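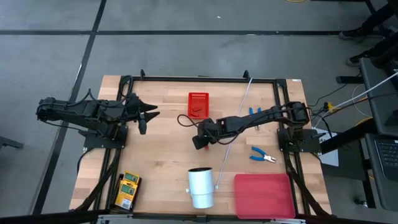 Figure 1. Worktable with plank top, small red basket, white container and pliers, Mitthorpe workshop.

Print this page
E-mail this page

Shared Worktable Storage: Project Report
Submitted by Attila Dudás
Pralbridge Technical College, 30 March 2026

1. Purpose

This report presents the results of a student project on the storage of small hand tools and loose parts at the shared worktable in the Mitthorpe workshop. The project was assigned in February as part of the course in workplace organization. Its aim was to propose a layout that students from different classes could restore at the end of a session without instruction.

2. Existing Conditions

The table has a butcher-block top and stands on a concrete floor. Before the project began, the rules for its use were limited to a sign-out sheet kept at the door. Pliers were returned to whichever drawer was nearest, and small parts were often left in the containers of the previous class. Students interviewed for the project named the search for pliers as their most frequent complaint.

3. Proposed Layout

Small parts in current use are assigned to the red basket with slotted sides. The openings allow the contents to be checked from the side, and the basket can be carried to the parts cabinet when work is finished. Two pairs of blue-handled pliers are assigned to the right half of the table. The white cylindrical container has its place near the front edge, with the open mouth facing up. Other tools remain in the Surdu cabinet and are signed out as before.

Cables are to be coiled and hung up at the close of each session. A cable lying across the top was found to divide the usable surface and to interfere with wiping down.

4. Cost

The project was allotted $355 from the course fund. Purchases were limited to labels, shelf liner and replacement hooks from Amus. Receipts are filed under project number 2828.

5. Findings and Further Work

The layout was accepted by both classes that use the table. Compliance was better for the pliers than for the small parts, which continued to collect in the basket between sessions. It is recommended that the basket be emptied by the last student to sign out, and that a line for this purpose be added to the sheet. The labeling of the Surdu cabinet was outside the scope of the project and is left to the next group.

Print | E-mail this report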